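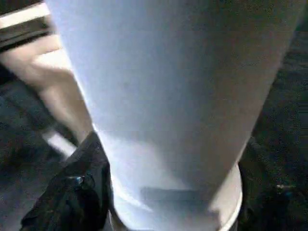 Is the Kineo two-arm kit safe to run on a bench with people nearby?
With a marked floor line, a reachable stop and one trained person per session, it can be, but the kit doesn't come with the first and the sales sheet barely mentions the third.

Kineo two-arm assembly kit, supplied by Elex
Pre-acceptance check, Lowther workshop, June
Checked by: Domenica Ortner

1. Stop button within reach of the operator
Pass. Lead is 119 cm. Elex call this "generous". It reaches, if you don't move the chair.

2. Stop button halts both arms
Pass, tried 5 times from each side.

3. Finger pinch points labelled
Fail. No labels on the grippers or in the box. The manual gives them one line on page 114.

4. Grip force limit set and locked
Query. The limit can be set, but anyone with the tablet can change it back. Elex say a lock is coming. I'd want to see it before we sign.

5. Cables clear of moving joints
Query. The black cables loop over the tops of the arms with a fair bit of slack. Supplier says this is normal. Clip them and check again.

6. Work surface flat and secured
Fail. The black cloth is wrinkled and bunches up under the arms.
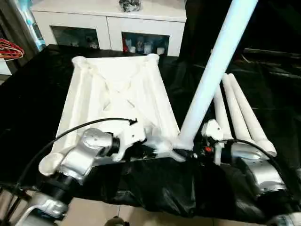 It should come off or be pulled tight and clamped underneath. I don't accept that it's there "for the vision system" until someone shows me a run without it.

7. Long parts supported at both ends
Query. The demonstration job is white tubes going into a printed frame. A dropped tube would be a nuisance; a heavier part would be worse, and the brochure is happy to promise heavier parts.

8. People kept outside arm reach while powered
Fail. No floor marking supplied. Kusten include tape and a mat with theirs - cheap stuff, but it's in the box.

9. Restart needs a deliberate action
Pass. Two separate presses.

Result: not accepted yet. Items 3, 6 and 8 to be put right before any further trial, 4 and 5 to be answered in writing. Item 7 stays open until Elex give a proper weight limit.

D. Ortner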